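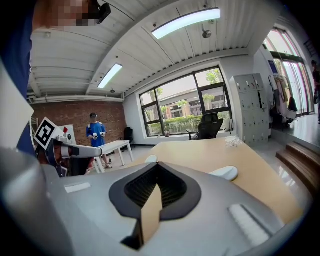
Hand-held grippers against headset and controllers, same room.

Home Posts Replies Media

Leena Salminen
12/21/21

1/ Comparing two ways to record grasps for the Nurmi arm. One is the hand-held gripper with the square marker on top. The other is a headset with two white controllers.

2/ The hand-held wins on feel. You know when the finger plate slips. With the controllers you're guessing.

3/ The controllers win on tired wrists. I get 28 takes with the gripper before I want a break.

4/ Tracking is closer than I thought. The Ollex software lost the marker on 4 takes, all when I tilted it too far.

5/ Next is a softer finger plate from Murent - same wedge shape. Numbers when I have them.

28 likes 4 shares

Comments

Ritva Honkanen: How heavy is the gripper?

Leena Salminen: 700 grams with the cable.

zukoveck_fan: Try a bigger marker. Fixed it for us in July.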